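Re: [hall-kitchen] community supper, oven and the rest of it
From: Reda Bouazza
Date: August 13, 2018

Hi all, quick one before I have to get the kids, sorry if it jumps around. Answering the supper stuff from the weekend in one go so we don't end up with six threads again.

Abdel Rahman wrote:
> Before I sign anything with the hall I want to know three things.
> 1. Are we doing the flatbreads on site or bringing them in? The hall
> oven was hopeless last time, one side black and the other side raw.
> 2. Who is buying the lentils. I can get the big sacks from Korkus
> but they want the order two weeks ahead and they do not deliver.
> 3. What are we charging. I still say nothing at the door and a
> tin on the table. Last year the tin came to $853 and nobody had to
> stand there making change.
> Also somebody has my large ladle. It has a bent handle. I would
> like it back.

OK, in order, more or less.

Bread. Bring it in. I know people like the smell when they walk through the door but we lost most of an hour to that oven and the soup sat there getting thick. If four households each do a batch the night before, wrap it while it's still a bit warm and keep it in a cooler (no ice obviously), it's fine by five o'clock. Tried it at Easter, was fine. Sesame on top or not, up to you, but could whoever puts nigella on theirs keep it in a seperate bag - my youngest picks every seed off and leaves them on the tablecloth.

Lentils. Yes to Korkus, red ones, not the green, the green take forever in a pot that size. I can drive if someone else can lift. My back is still not great. Onions from wherever is cheapest that week. Last time we bought way too many carrots and I was eating them till Christmas.

Price. Agree with Abdel Rahman, tin on the table. The hall is $117 for the evening plus the deposit, which we got back last year after a lot of emailing. Anything over goes to the breakfast program same as before. If someone feels strongly about tickets say so this week please, not the day before.

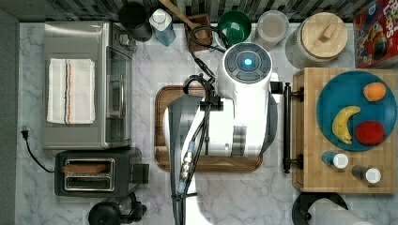
Reheating is the bit that worries me more than the cooking. Two trays of pastries and all that bread have to come up warm at the same time as the soup goes out, and the big oven can't be trusted with either. So small ovens. Borkora has offered one and I think the Hendersons have another in the basement. A stainless toaster oven with a glass door, like the one on the left with the striped towel folded on top, would do us nicely, you can see in without opening it and losing all the heat. Tea towels can live somewhere other than on top while it's running though please, I had a scorched one in November and the smell was in my coat for days. One oven per outlet, and NOT both on the wall by the sink, that's one breaker, we found that out with the kettle and the urn.

Menu as it stands, shout if I've got it wrong:

Red lentil soup, two big pots, one with no chili
Flatbread
Spinach pastries (Borkora's lot)
Cabbage salad with lemon
Rice pudding, cold
Tea, and juice for the kids

No meat this time, keeps it simple for everyone and we don't need the second fridge. I know, I know. Last year's lamb was lovely. It also took two people all day.

Avulau - somebody asked, that's the music group, the three sisters and their uncle. They're free that night and happy to play for supper and gas money. They need a corner near a plug and no folding tables in front of them. They start after the pudding, not during soup, nobody could hear a thing last year incuding me and I was beside the drum.

Set up from 2. Doors at 5:30. We have to be out and swept by 9, and they do check. I'll bring the key.

Still need: two people on dishes, one person with a station wagon or a truck for the folding chairs, a couple of cutting boards that aren't the plastic ones with the grooves (they never come clean), and name labels on EVERYTHING you bring. Masking tape is fine. I've still got a blue casserole lid here that fits nothing I own.

Ladle: not me, but I'll look in the box in the garage. There's a lot in that box.

Reply to the list, not just to me, my inbox is a disaster.

Reda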